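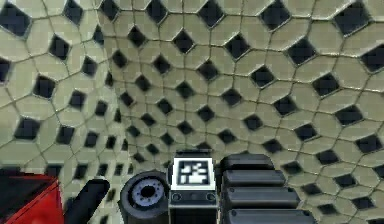 News > Local > Community

Esgate hall floor to stay, council votes after long night

By Hema Varghese
8th September
14 comments | 37 shares

The old tile floor at the Esgate community hall is staying put. Council voted late last night to repair it and leave the rest for another year, ending an argument that has gone on since before the last election and which filled the public gallery right up to the doors.

Vote was close. Two councillors changed their minds during the meeting, one of them during the break, and the motion to rip up the lot and pour a polished concrete slab was lost.

Work starts in October. The main hall will be shut for 8 weeks. The kitchen and the small meeting room stay open, though anyone booked in for the small room should ring first as the side entrance will be used for deliveries.

The decision means the Thursday dance class, the seniors' lunch and the Finnish language school all need somewhere else to go. Aino Niskanen runs the language school and was at the meeting with a good number of the parents.

"We're glad about the floor," she said afterwards in the car park. "Kids learned to walk on that floor. But I've got a term's worth of classes and no room, and I found out the dates tonight, same as everybody."

Council staff said they would be in touch with regular users by the end of the week. Drukcombe Primary has offered its library after hours, and the bowls club is understood to be looking at what it can do for the lunches. Nothing signed yet.

The trouble with the floor goes back years. Tiles near the stage have been lifting, and the patch by the kitchen hatch was filled with cement after a burst pipe and never done properly. Chair legs catch on it. A woman fell there last winter and hurt her wrist, which is what got the whole thing back on the agenda.

A report by building consultants Trakent, tabled last month, found the base underneath was mostly sound. It put the number of tiles needing to be taken up at 175, nearly all of them along the east wall and in front of the stage. The remainder could be cleaned, regrouted and left.

That was a good deal fewer than the council had been told before. An earlier walk through by staff had assumed the base was gone right across the hall, and the concrete option was drawn up on the strength of it.

Cr Anneli Lindqvist, who moved the motion to repair, said the earlier advice had cost everyone time.

"We were on the point of sending the whole thing to the tip," she told the meeting. "Then somebody got down on there knees and looked."

Cr Kalevi Heinonen spoke against. He said he had nothing against the tiles but the council would be back in the same chamber having the same conversation before long, and that concrete would be cheaper to look after. He also asked why the heating hadn't been priced at the same time. Staff took that on notice.

"It's a cold hall," he said. "It was cold when I was a boy in it. You can have the prettiest floor in the district and people will still keep there coats on."

Some applause for that, from both sides.

Matching tiles has been the sticking point. The originals haven't been made for decades and the first supplier approached said no outright. Değirmenci, the tile works, has since sent samples that the heritage adviser is happy with. They were passed around the chamber last night. Colour is close. The glaze is a bit flatter than the old ones, and the adviser suggested putting the new tiles together along the east wall where the stacking chairs go, and moving the good originals from there out to the middle.
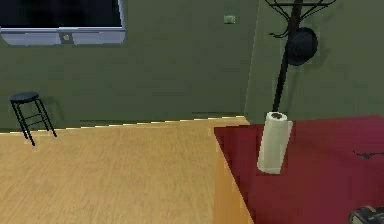
The walls are a seperate matter. Council has not decided on paint for the hall and won't until the floor is finished, despite what was posted on the Esgate noticeboard page over the weekend. Staff said a colour chart had gone out by mistake with the agenda papers and should be ignored. Windows are also not part of this job.

Money for the repair comes from the building reserve. A grant application is in for part of the cost and an answer is expected after work has started, so the council has agreed to carry the full amount if it has to. Cr Heinonen asked for that to be recorded in the minutes and it was.

The hall turns 100 next year. It opened as a dance hall, served as a depot for a while, then was handed to the council of the day, who put a false ceiling in it. The ceiling came out again some time later. Long-time resident Kerttu Seppälä, who spoke during public question time, said her parents met there and she wanted it open and in good order for the anniversary.

"I don't mind about speeches," she said. "I want a band and I want the floor swept."

She also asked whether any tiles too broken to reuse could be kept and given to residents who want one. The mayor said he couldn't see why not. Staff to report back. Anyone interested shouldn't go down and help themselves in the meantime, the mayor added, which got a laugh.

A few other points from the meeting:

Parking on the hall side of the street will be lost during the works, with the contractor's compound taking up the bays nearest the crossing. The disabled bay will be moved round to the library.

The piano goes into storage. It will be tuned when it comes back, and not before.

Hire bonds already paid for October and November dates will be refunded in full, or can be held over for next year if people prefer. Forms at the front counter or on the council website from Thursday.

The polling booth question was raised. If a by-election is called while the hall is shut, voting will most likely be at the primary school.

The seconder of the original concrete motion left before the final vote and could not be reached this morning.

Regular users wanting to talk about temporary space can contact the council bookings desk. The next ordinary meeting will hear an update on the contractor, who is yet to be named, and the question of heating, if the costings are back in time.

14 comments | Share this story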